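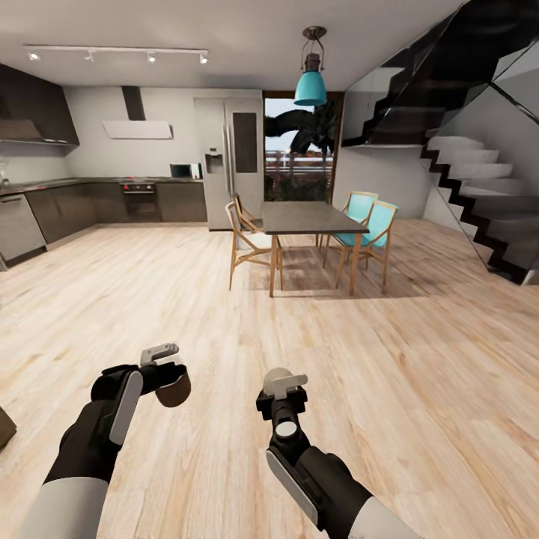
Work and Automation, Session 9
Notes for Thursday, April 24, 2025
Instructor: Selma Kos

Case: Prunia (apartment turnover cleaning)

Read before the seminar if you can. Typed these up fast, the slides have the sources.

Where we left off: warehouses. Fixed place, same shelf every day, the work gets rebuilt to suit the machine. Homes go the other way. Every apartment different, guests leave things anywhere, no one is going to move a staircase for a robot.

Prunia does turnovers for short-stay rentals. 162 cleaners on the books, most part time, mostly paid per apartment. Two-person teams. A turnover = beds, bath, kitchen, floors, then "reset" (put everything back where the listing photos have it). Reset is the piece they are trying to automate. Small objects off floors and tables, cups back to the kitchen, drawers shut.

Why reset and not the bathroom? Two answers in the interviews. Managers: it's dry, light, and can wait till the end. Cleaners: it's the part managers think is easy. Keep both in mind.

1. Practice happens somewhere else

The arms are practiced in Skellik, a simulator. Rendered rooms, rendered objects, a person steering both arms from a desk. Each recorded try = one "run". Operators at Prunia are former cleaners, four of them, moved over from teams. They logged 913 runs in the first stretch. Almost 2,000 by the end of the pilot.

So the first new job created by the robot is a desk job done by someone who used to clean. Not the job in the press release.

Things that are simple in a real apartment and slow at the desk:
- knowing how far away something is
- getting a hand in under an edge
- anything that rolls
- noticing you've left something behind you

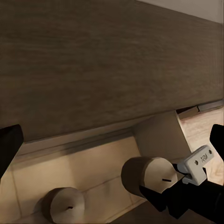
Fig. 1. Close to the gripper. Two cylinders on the beige surface, one right beside it, wood panel above.

Operators talked about this kind of view a lot. You get the thing you're reaching for and very little of the room. One of them: "In an apartment I walk in and I know. On the screen I have to go looking." Cleaners scan a whole room in a second or two at the door, that's a skill, it was never written down and never paid for seperately.

Term for the exam: tacit knowledge. (Polanyi reading, week 3.) Here it gets pulled out of people by having them do the task again and again while it's recorded. Ask who owns the recording. Prunia's contract says Prunia does. The operators didn't know that when they signed, two of the four found out from us. Awkward afternoon.

2. What counts as done

Old way: team lead stands in the doorway, looks, says fine or not fine.
New way: checklist in Foveo, the review software. Every run is passed or failed by a reviewer, item by item. Objects off floor y/n. Drawers closed y/n.

Sounds like a small change. It isn't. Cleaners used to make trade-offs: guest arriving in ten minutes, leave the drawer, do the floor. The list has no "later". Also no credit for things not on it, e.g. straightening the chairs, which every cleaner we interviewed does without thinking and which the list just doesn't have.

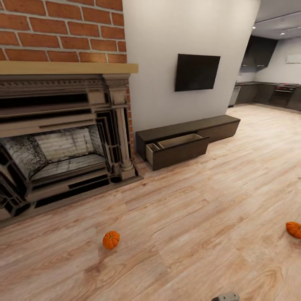

Fig. 2. Simulated living room with the kitchen behind. One console drawer open, two pumpkins on the floor.

Try it in pairs, five min: write your own checklist for a room like Fig. 2. Then swap and use your partner's. Where do you disagree? Last year people fought over whether an open empty drawer is untidy or just open, and over pumpkins (clutter? decoration? depends on the month?). Somebody has to decide before the reviewer can mark anything. At Prunia it was the operators who decided, informally, over lunch, and then it became the rule for everybody.

Link to session 6: standards look neutral once they're on a form.

3. The teams left behind

Moving four experienced people to desks took them out of the teams. Obvious in hindsight. What the remaining cleaners reported:
- new partners who didn't know the buildings
- no one to call about the odd apartments
- same per-apartment rate, slower turnovers, so less per hour

That last one is the main finding for me. Pay dropped before any machine had entered a single apartment. If you only measure effects from the day of deployment you miss it completly.

And the operators? Hourly pay, first time for three of them. Less back pain, more eye strain. One missed the walking between buildings. One said she would never go back. Don't average these.

4. Scheduling

Prunia also brought in Ji, a scheduling app, the same spring. It assumes reset will take less time eventually and already plans shorter slots. Team leads override by hand. Is this "the robot" changing work? It is a forecast about the robot changing work. Most students mix up the two in the essay so please be careful.

Questions for seminar
Pick two, half a page each, bring on paper.

a) Who gained a skill in this case, and who had one taken apart?
b) Should operators be paid per run, per hour, or something for later use of the runs? Argue one.
c) The simulator lets people practice without breaking anybody's stuff. What else does it leave out about the job? Think smell, guests, the clock, a partner in the next room.
d) Rewrite one checklist item so it leaves room for judgment. Then say how a reviewer would mark it.

Next week: hospitals, medication carts. Reading is up already, the second chapter only, skip the appendix. Essay plans still due in April, no extensions past that, email me if there's a problem.

S.K.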